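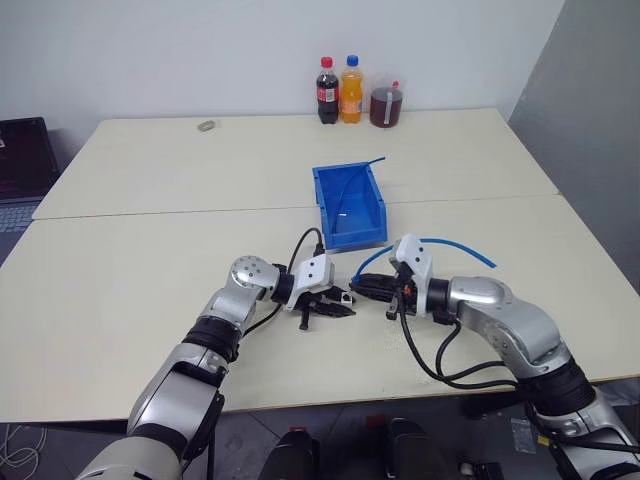

Cola, orange soda and a jar of something darker at the back of a white table.

The Long Goodbye to the Corner Soda

By Selma Golob

June 14, 2019

I gave up soda in November, which is a dumb month to give up anything. My birthday is in it, and so is Thanksgiving, and my uncle's fridge on Thanksgiving is basically a museum of carbonation. I lasted until pie.

Since then I've been trying again, and because I can't do a thing without reading too much about it, I've also been driving around to talk to people who make the stuff in small batches. I figured if I was going to have one a week it should at least be a good one.

My first stop was Janitz, a two-room bottling shop in Postow that you'd miss if you weren't looking for the green awning. Kwesi Owusu bought it from the family who started it, along with the recipes, a capping machine that sticks in damp weather, and a phone number that old customers still call to order a flavor called Stoyanova. It's sour cherry with a little bay leaf. I thought I'd hate it. I bought a case!

Kwesi used to teach high school chemistry and still talks like the bell is about to ring. He told me the syrup is the easy part. "Anybody can make sugar taste like fruit," he said. "Getting the bubbles to stay put, that's where your weekend goes." Cold water holds more gas than warm water, so he chills everything first - the water, the syrup, even the bottles - and works in a wool hat in June.

He sells 4,000 bottles in a good month and a lot fewer in a bad one. Last year the town had 2,253 people in it, so you can do the math on how loyal they are, or how thirsty.

What I really wanted to know was whether his was better for me. He laughed for a while. Sugar is sugar, he said, and his cherry has plenty. The bottles are small, and that's the whole health plan.

So I went home and made my own, which is where I've landed for now. I cook down a bag of frozen cherries with lemon peel and half the sugar you'd think, strain it, and keep it in the fridge. Two spoonfuls in a tall glass of seltzer does it. The first batch tasted like cough drops. The second one got me through a 40-minute call with my insurance company.

I still miss the regular kind, mostly at the movies. There's a certain fake orange that no real orange has ever come close to, and I grew up on it, sitting on the back steps with my cousins comparing tongues. My homemade orange is fine. It's polite. It tastes like a nice breakfast.

Kwesi is working on an orange too, on and off. He's on version 30 and says it needs another year. I told him to put me down for a case.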